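Leg assembly by remote control: left arm drifts when I let go of the trigger

Nneka Balogun
4 Sep 2019

Hi all! I'm recording demos for a two-armed setup, driving it by hand controllers, and the job is a little white plastic stool: hold the base with the left gripper, deal with the legs using the right. I've got over 20 runs saved and I reckon half are rubbish. Whenever I concentrate on the right arm my left hand sags, the left gripper follows it, and the base creeps along the sheet. Do I bin those runs or keep them?

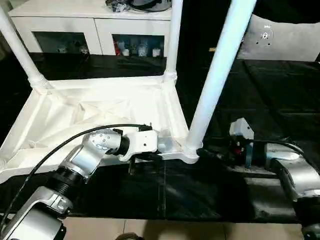
I've tried going slower, which only makes my wrists ache. I've also tried resting my elbow on a chair arm (helps a bit, looks daft). Any tips from people who do this a lot?

Somtochukwu Ugwu

Freeze the left side! Most control software lets you map a button to "hold pose", so you get the grip right, press it, and your left hand can do what it likes while you work with the other one. Just line your hand up again before you let go of the button or the arm will jump. I did 400 demos of a shelf bracket that way and my shoulders survived.

As for the old runs, keep any where the base slips a little and you bring it back. Those are useful. Bin the ones where you gave up.

Danjuma Olatunji

get a heavier stool lol

Garba Dauda

Agree with Somtochukwu on the hold button, but I'd stop after 5 runs and have a proper break. My demos always got sloppy after that, and I only noticed when I watched them back. Is your sheet taped down at the corners? Mine wasn't for the first 3 sessions and the whole lot was sliding, sheet and all.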